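Newsletter > September > Out and About

The Drukgate path is open again, end to end 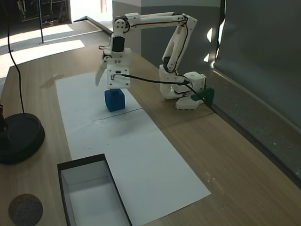 If you've been putting off the walk from Prultcombe up to Drukgate because of the detour, put it off no longer! The middle stretch reopened on 8 September 2023, and I was up there the same afternoon with a flask and a very muddy dog. It's lovely. I'd forgotten how much I missed the part through the beeches, where the path drops down to the creek and you can't hear the highway at all.

For anyone new to the area, the whole route is 13 miles if you do it as a loop, but hardly anyone does it that way. Most of us park at the Prultcombe lot, walk up to the overlook and come back down the same side, and you'll be home in time for lunch. The slope washed out in April, right below the second bench, and for the whole summer we were sent around by the road. I did that version exactly once. There's no shoulder and no shade, and the hill by the feed store goes on forever.

The new section runs a little higher than the old one. You climb 34 steps cut into the bank (good deep ones, easy on the knees), then follow the fence line through the old orchard before you rejoin the path you know. The orchard is the real treat. A few of those trees are still bearing, and the apples are small, hard and sour enough to make your eyes water, but they cook down into a terrific sauce. Windfalls are fair game. Please leave what's on the branches, as the family still picks from the top rows.

Fergus Dalgleish has been walking up there most mornings and has sent me a list of birds as long as my arm. The highlights are a pair of pileated woodpeckers near the creek crossing, cedar waxwings all over the orchard, and a broad-winged hawk going over on its way south. He thinks the next two weeks will be the best of the year for hawks if the wind stays out of the north. Go early, go as far as the overlook, and bring something to sit on, because the rock is cold before nine.

A few practical things. The water tap at the trailhead is off for now, so fill up before you leave. Dogs need to be on a leash from the orchard gate to the creek, where there are sheep on the other side of a fence that wouldn't stop a determined beagle. And the old wooden sign at the fork still points the wrong way! Go left for the overlook, whatever it tells you. Going right takes you down to Pesent, which is a pretty walk too, but it's four miles and there's no bus back on weekends.

Speaking of Pesent, if you do end up there, Boonyarit is open for lunch again, and I can't think of a better place to finish with tired feet. I had the noodle soup with extra lime and then went back to the counter for the coconut custard, which they only make until it runs out. They don't mind boots as long as you knock the mud off on the porch.

We'll do a group walk up to the overlook later this month, at an easy pace with plenty of stops. It takes some 5 hours with lunch and a lot of standing around looking up at the sky. Leave your name on the sheet by the library desk if you want to come, and write down whether you have room in your car.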